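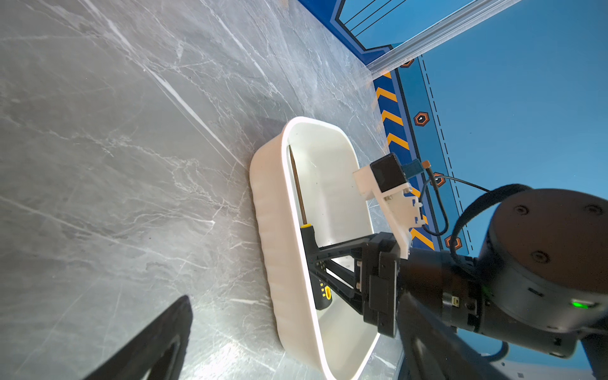

Prêter des outils entre voisins : étude de préfiguration d'une outilthèque dans le quartier Borkow

Rapport de projet tutoré
Licence professionnelle Économie sociale et développement local
Remis le 9 septembre 2024

Résumé

Le présent rapport rend compte d'une étude menée pendant neuf semaines dans le quartier Borkow, à la demande de la régie de quartier Relta. Il s'agissait d'évaluer l'intérêt des habitants pour un service de prêt d'outils à main, d'en préciser les conditions de fonctionnement et de proposer un règlement applicable dès l'ouverture. L'étude repose sur un questionnaire auquel ont répondu 52 ménages, sur six entretiens et sur un essai de prêt conduit dans un local de la résidence Zerkton.

Mots-clés : économie de la fonctionnalité, prêt d'objets, outillage, vie de quartier, petites réparations

1. Contexte et commande

La régie Relta gère l'entretien des parties communes de plusieurs résidences du quartier Borkow. Ses agents d'accueil reçoivent régulièrement des demandes qui ne relèvent pas de leurs missions : fixer une tringle, resserrer une poignée, démonter un meuble avant un déménagement. Jusqu'à présent, ces demandes donnaient lieu à des arrangements informels, dont la régie souhaitait sortir sans pour autant opposer un refus aux locataires.

La commande initiale portait sur l'ouverture d'un atelier de bricolage encadré. Après une réunion de cadrage, elle a été ramenée à un service de prêt. Un atelier suppose en effet un encadrement permanent et une surface que la régie ne possède pas. Le prêt peut être assuré depuis un comptoir existant, sur des plages d'ouverture réduites, et ne préjuge pas d'une extension ultérieure.

Le quartier dispose par ailleurs de peu de ressources dans ce domaine. La quincaillerie Pichler, située à la limite nord du périmètre, loue du matériel de chantier mais ne propose pas d'outillage courant à la location. Son gérant, rencontré dans le cadre de l'étude, ne considère pas le projet comme une concurrence et a fait part de son intérêt pour un renvoi mutuel de clientèle.

2. Questions posées et périmètre

L'étude s'est organisée autour de deux questions. La première porte sur la nature du besoin : les ménages manquent-ils d'outils, ou manquent-ils de l'assurance nécessaire pour s'en servir ? La seconde porte sur les règles : quelles conditions d'emprunt sont jugées acceptables par les usagers tout en restant gérables par la régie ?

Ont été exclus du périmètre les appareils électroportatifs, les échelles et tout matériel soumis à une vérification périodique. Cette exclusion a été décidée avec le commanditaire lors du cadrage. Elle a parfois été mal comprise par les personnes interrogées, pour lesquelles la perceuse représente l'objet même du prêt entre voisins. Le point est repris dans la discussion.

3. Méthode

3.1 Questionnaire

Le questionnaire a été déposé dans les boîtes aux lettres de la résidence Zerkton et des immeubles voisins, puis proposé en version orale au comptoir de la régie. La version orale s'est révélée indispensable : plusieurs habitants ont indiqué ne pas avoir ouvert l'enveloppe, qu'ils avaient prise pour un courrier relatif aux charges. Les questions fermées concernaient l'équipement du ménage, les travaux réalisés au cours de l'année écoulée et les modes d'emprunt déjà pratiqués. Une question ouverte invitait à raconter la dernière réparation abandonnée.

3.2 Entretiens

Les entretiens ont été conduits avec des habitants aux situations contrastées – locataires récents, familles installées de longue date, étudiants en colocation – ainsi qu'avec le gérant de la quincaillerie. La grille, identique pour tous les habitants, laissait une large place au récit. Aucun enregistrement n'a été réalisé ; les notes ont été relues à l'intéressé en fin d'échange.

3.3 Essai de prêt

Afin de confronter les déclarations à la pratique, un petit fonds d'outils a été mis à disposition dans un local du rez-de-chaussée. L'emprunt était gratuit et consigné dans un cahier. L'essai ne visait pas une mesure de fréquentation, l'information ayant circulé de manière trop inégale d'un immeuble à l'autre. Il a servi à observer le déroulement d'un prêt et d'un retour, et à mettre au point les supports.

4. Résultats

4.1 Un équipement présent mais dispersé

La plupart des ménages interrogés déclarent posséder au moins un marteau et un tournevis. Les réponses à la question ouverte nuancent toutefois ce constat. L'outil existe, mais il est à la cave, chez un parent, dans un carton non déballé, ou bien son embout ne correspond pas à la vis rencontrée. La réparation abandonnée l'est rarement faute de tout outil ; elle l'est faute du bon outil au bon moment.

Les clés de serrage, les pinces coupantes et les niveaux à bulle sont les articles les plus souvent cités comme manquants. Les tournevis arrivent ensuite, avec une demande particulière pour les empreintes que l'on trouve sur le petit électroménager et les jouets.

4.2 L'emprunt existe déjà

L'emprunt entre voisins est pratiqué par une partie notable des répondants, selon des réseaux étroits : même palier, même famille, même pays d'origine. Les personnes arrivées récemment en sont exclues de fait. Plusieurs entretiens évoquent une gêne à demander une deuxième fois, ou le souvenir d'un objet jamais rendu. Un service tiers est perçu favorablement parce qu'il supprime la dette personnelle. Une habitante a formulé cette idée en ces termes : « Au comptoir, je ne dérange pas, c'est fait pour. »

4.3 Le conditionnement des outils

L'essai de prêt a fait apparaître une difficulté que le questionnaire n'avait pas anticipée. Présentés en vrac dans une caisse commune, les outils étaient longuement manipulés avant d'être choisis, et le contrôle au retour ralentissait l'accueil. Le recours à des bacs ouverts a modifié le déroulement de l'échange. L'usager voit ce qu'il emprunte, l'agent voit ce qui revient, et la discussion sur l'état de l'outil a lieu devant l'objet.
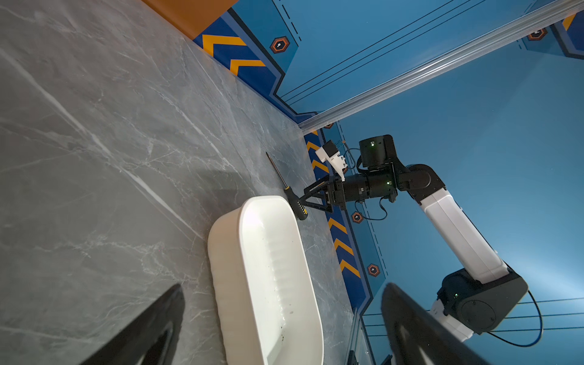
Figure 2 – Bac en plastique blanc et tournevis à manche noir marqué de jaune.

Le choix du bac appelle plusieurs remarques. Un fond clair rend les petites pièces repérables, ce que les utilisateurs ont apprécié, mais il laisse également voir la moindre salissure, et un nettoyage régulier doit donc être prévu dans le temps de travail de l'agent. Les couvercles ont été écartés : ils se perdent, et un bac fermé n'est pas vérifié. L'étiquetage, enfin, doit figurer à la fois sur le contenant et sur la fiche de prêt. Un simple numéro ne suffit pas, les emprunteurs désignant spontanément les outils par leur usage (« celui pour les charnières ») et non par leur référence.

4.4 Les conditions jugées acceptables

La gratuité n'est pas la première attente exprimée. Les répondants insistent davantage sur les horaires, en particulier en fin de journée, et sur la possibilité de prolonger un emprunt par téléphone. Une adhésion annuelle modique est généralement admise. Le dépôt de garantie suscite en revanche de fortes réserves, y compris lorsque le chèque n'est pas encaissé : tous les ménages ne disposent pas d'un chéquier, et l'immobilisation d'une somme en espèces est vécue comme une marque de défiance.

La question de la casse a été abordée dans l'ensemble des entretiens. Les habitants distinguent nettement l'usure, qu'ils estiment à la charge du service, et le mauvais usage, pour lequel ils acceptent une participation. La frontière entre les deux reste à apprécier au cas par cas.
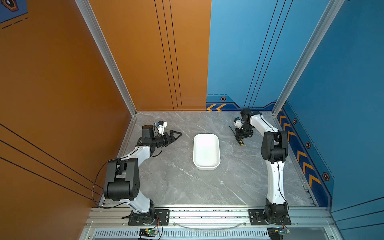 5. Discussion et préconisations

5.1 Portée des résultats

L'échantillon n'est pas représentatif de la population du quartier. Les personnes ayant répondu au comptoir fréquentent déjà la régie, et les locataires du parc privé sont peu présents. Les résultats doivent par conséquent être lus comme des indications destinées à orienter une ouverture progressive. Il convient en outre de rappeler que l'essai s'est déroulé en période estivale, alors qu'une partie des familles était absente et que les emménagements étaient nombreux.

5.2 Composition du fonds

Il est préconisé de constituer un fonds restreint, composé d'articles solides et réparables, et de doubler les outils les plus demandés avant d'élargir la gamme. Un partenariat d'approvisionnement avec la quincaillerie Pichler paraît souhaitable, sous réserve d'une convention écrite. Les dons d'habitants peuvent être acceptés à condition d'être triés : un outil émoussé ou dont le manche présente du jeu ne doit pas entrer dans le fonds.

L'absence de perceuse constituera la principale source de déception. L'étude recommande de l'annoncer clairement sur l'affiche et dans le règlement, et de réexaminer ce choix à l'issue d'une année de fonctionnement, en lien avec l'assureur de la régie.

5.3 Règlement de prêt

Le projet de règlement joint en annexe retient les dispositions suivantes : adhésion annuelle par ménage et non par personne, absence de dépôt de garantie, durée d'emprunt d'une semaine renouvelable en l'absence de réservation, contrôle contradictoire au départ et au retour. En cas de retard, un rappel téléphonique est effectué avant toute suspension. Les pénalités financières ont été écartées, leur recouvrement demandant plus de temps que l'outil n'a de valeur.

Le texte a été rédigé dans une langue simple et tient sur un recto. Une version traduite est recommandée pour les langues les plus parlées à l'accueil.

5.4 Accompagnement des usagers

La première question de l'étude appelle une réponse partagée. Le manque d'outils et le manque d'assurance coexistent, souvent chez les mêmes personnes. Sans revenir au projet d'atelier, la régie pourrait joindre à certains outils une fiche d'usage illustrée et consacrer une plage d'ouverture mensuelle au conseil. Les agents consultés y sont favorables, à condition que cette plage soit inscrite à leur planning.

6. Difficultés rencontrées

La mise à disposition du local a pris du retard en raison d'un changement de serrure, ce qui a réduit la durée de l'essai. Le cahier de prêt, conçu avec trop de colonnes, a été rempli de manière incomplète puis simplifié en cours de route ; les données antérieures à cette modification n'ont pas été exploitées. Enfin, la répartition des tâches au sein du groupe aurait gagné à être fixée plus tôt, la saisie des questionnaires ayant été concentrée sur les derniers jours.

Annexes

Annexe A – Questionnaire distribué aux ménages
Annexe B – Grille d'entretien
Annexe C – Projet de règlement de prêt
Annexe D – Modèle de fiche de prêt, version simplifiée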